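Pastley Tabletop Set, Owner's Guide
Section 4: Laying the Board and Setting Out the Cup

Read this section before you put anything on the table. Then read the first caution again, as most of the mail we get comes from people who skipped it.

The Pastley board is sold in one color, which the catalog calls white and which Uyên Hoàng, who wrote the first edition of this guide, called "white with opinions." Under some lamps it leans lavender. This is normal and isn't covered by the warranty.

4.1 Laying the board

1. Clear the table. Clear it properly, including the mug.
2. Wipe the tabletop with a dry cloth. One crumb under the board will make it rock, and you will blame the legs.
3. Lift the board by its two long sides and lower it flat. Don't slide it into place. The Cudine coating on the underside is rated for 3000 wipes and far fewer slides.
4. Leave a strip of tabletop showing along the far side, so you can get your fingers under the board when the time comes to take it up.
5. Press each corner. If one lifts, go back to step 2 and find the crumb.

Note: The board doesn't need to be square to the table. A slight tilt does no harm. If it bothers you, straighten it once and then leave it alone.

CAUTION: Do not cut on the board. Do not iron on the board. A customer in Vestgate has done both and would like you to know that the marks are permanent.

4.2 Setting out the cup

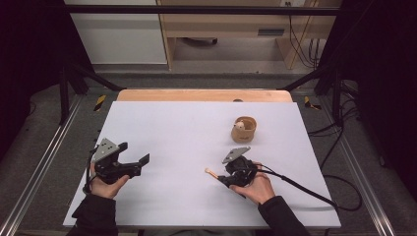

The cup goes toward the far right, well back from your hands, and it goes there before you pick up a stick. Left-handed users may reverse this. Keep small pieces inside the cup until you want them; the rounded one, white and beige, peeks just over the rim, and that is as high as anything should sit. Fill it further and the top piece will leave on its own. Sticks are held out over the open part of the board, clear of the cup, with nothing underneath to knock over.

1. Stand the cup upright on the board. It should rest flat on its base without help.
2. Check the rim. Paper cups get folded and crinkled with handling. A crinkled rim is fine for holding small pieces and looks no worse than the rest of us.
3. Put in the small pieces, one at a time. Don't pour.
4. Take one stick. Hold it near one end and level with the board.
5. Put the stick down before you reach for the cup. Doing both at once is possible and has been tried.

Note: The printed mark on the cup is for decoration. It is not a fill line. Uyên Tạ in customer service has a folder for letters on this subject and doesn't need more.

CAUTION: The cup is for dry pieces only. It looks like something you could drink from, and at 3 a.m. during inventory somebody will. Keep a separate cup for coffee, preferably in a separate room.

4.3 Checking the layout

Before you begin, get your eyes down near the level of the board and look across it. From above, everything looks straight. From low down you will find out how the cup is standing and whether you have left yourself enough space in front of it.

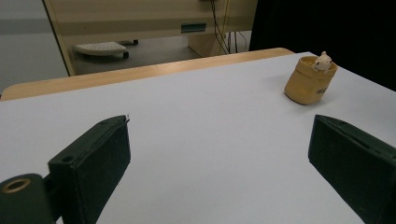 Fig. 4-2. Cup upright toward the back of the board, with open surface in front.

1. Look for clear board between you and the cup. If you have to reach around something, move the something.
2. Look at the cup's sides. They taper slightly, so a cup that seems to lean may only be a cup.
3. Look for shadows. A faint one beside the cup is fine. If yours is dark enough to hide a small piece, move the lamp.

4.4 Putting away

1. Empty the cup into the storage tin (Tăng tin, part 53, sold separately, sorry).
2. Return the sticks to their sleeve. A full sleeve holds 100. The refill pack holds 200, a decision made before any of us worked here.
3. Wipe the board with a damp cloth and let it dry before you lift it.
4. Store the board flat. Behind the sofa is not flat.

For stains, see Section 7. For stains you would rather not describe, see Section 7 anyway.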